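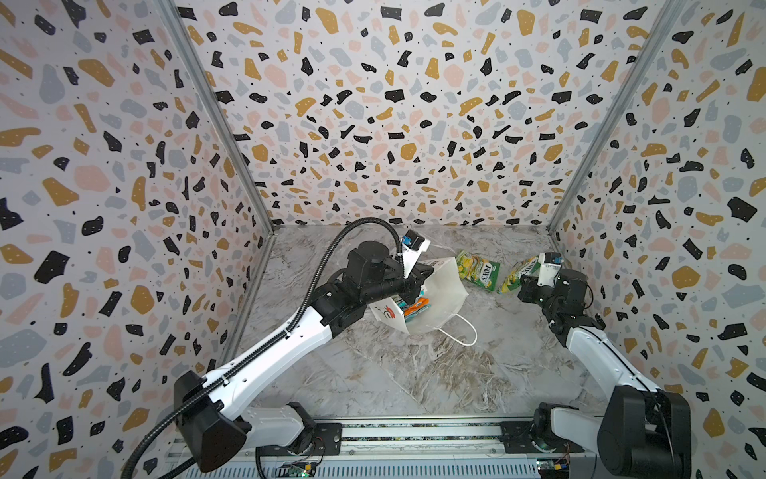 **Larnarley, March 2020**

# We're turning the old Kamesero rail yard into a neighborhood, and I want your opinion

Hi everybody, Remedios Requena here. I've been planning streets and squares for longer than I care to admit, and I've never been this excited to send out a press release!

The Larnarley council voted in February to let my office, Treller, draw up the plan for the Kamesero yard. It's 56 acres of weeds, brick sheds and birdsong between Miranda Street and the river, and I've walked it in every kind of weather (bring boots). We're proposing 740 homes, a new school site, and a park that follows the old track bed all the way to the water.

My colleague Iker Montes, a landscape architect, is handling the planting. He has a list of 204 trees already growing on the site that he wants to keep, and he'll fight me for each one. Fine by me!

"I'd like people to have shade the day they move in," Iker told me when I asked him for something quotable. "A new tree takes years to do that."

We mailed a survey to the streets closest to the yard and got 2321 replies, which just floored me. Most of you asked for a safe way to cross Miranda Street on foot, so we've moved the main entrance down to the corner by the bakery and added a wide crossing there. Parking is still an open question, and I know some of you are cross about it.

The draft maps are up at the Larnarley library, on the second floor next to the local history shelves. Macarena Esteban is collecting written comments for us at the front desk, and reporters who'd like a walk around the yard can ask her for my number.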